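**Ticket 92 – Folding stalls on large T-shirts**
Site: Dikwood test flat
Opened: March 21, 2018
Status: open, lowered to priority 3

**Reported**
Navow arm picks up a shirt, makes the first sleeve fold, then stops and drops it. Towels and tea towels are fine. The customer's question with the ticket was whether the thing can do a household's laundry yet.

**Tried so far**

- Recalibrated both wrists. No change.
- Swapped the finger pads for the softer Jurkus set. Grip improved, but it now picks up the mat along with the hem.
- Ran 23 shirts from the mixed basket. It finished 3, all kids' sizes. Adult shirts failed at the second fold every time.
- Slowed the travel speed by half. Same fault, later.

**Notes**
Hem detection is the weak spot. If the cloth is wrinkled or the hem is bunched, the planner can't settle on an edge and times out. A person just tugs it straight and keeps going. Flattening has to come before folding, and we don't have a flattening routine worth the name.
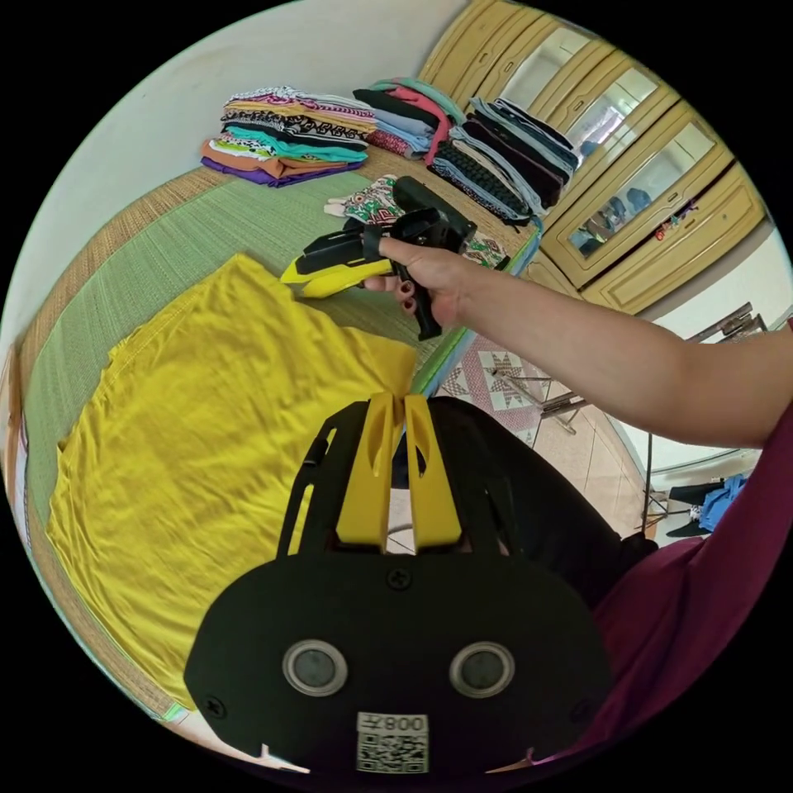
Kakakhel's folding module claims to handle this, but their demo uses a bare table and the same grey shirt each time. Textured surfaces aren't covered in the manual.

**Reply to customer**
Towels, yes. Shirts, no – not without somebody standing by to straighten them, and at that point it's quicker to fold by hand. Sorting into piles hasn't been tested.

**Next**
Rerun on a plain dark sheet. Revisit in August when the planner update is due.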